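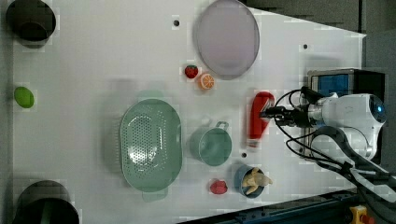
Meifang Pan did not expect to hear the old songs again, she wrote under the announcement, and she wants to know if the first drummer will also be on stage. The answer is yes. Kinderier, the four-piece guitar band from Stekulmont, will play together in July for the first time since they stopped touring, and all of the members who made the first album have agreed to come.

The band will give 2 concerts at the Trirkovton, the former ballroom near the river where they recorded their only live record. Doors open at 7 p.m. on both evenings. The hall was made smaller after the renovation and now holds 1,205 people, so the tickets will probably not last long. Each buyer can take up to four. A price of 30 was announced for standing places, and seats on the balcony cost a little more.

Singer Duarte Vilela told our newspaper that the idea came from a phone call during the winter. He and guitarist Lihua Jiang had not spoken for several years, after a disagreement over who wrote the song "Duan". The song became their best known one, and both names are now printed beside it.

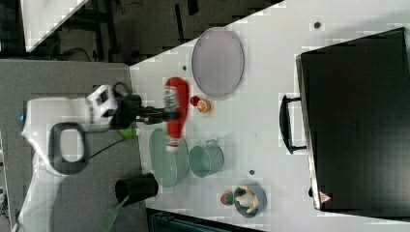 They began to rehearse in spring, at first only the two of them with acoustic guitars, later with the full band. Jiang said the slow songs came back quickly, but the fast ones needed more work. "My hands remembered, my arms did not," she said.

The concerts will include the complete first album, played in the original order, and after a short break a second part with songs that the public can choose. Fans were asked to send their wishes by e-mail, and 237 messages came on the first morning. Many of them asked for B-sides which the band has never played live - Vilela admits he had to look up the words of one.

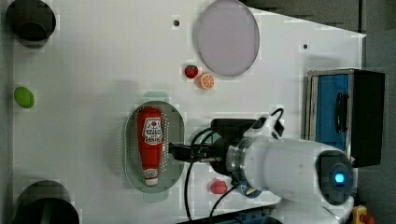 A new edition of the album on vinyl will be sold in the hall on both evenings. Mingxuan Song, who produced the original recording, has prepared it from the first tapes and added three demos. It will come to the shops later in the summer.

There are no plans for a longer tour or for new songs. The opening act is the singer Yaqin Wei, also from Stekulmont, with her own trio. Ticket sales start at 10 a.m. on the first day of next month, at the box office and on the website of the hall.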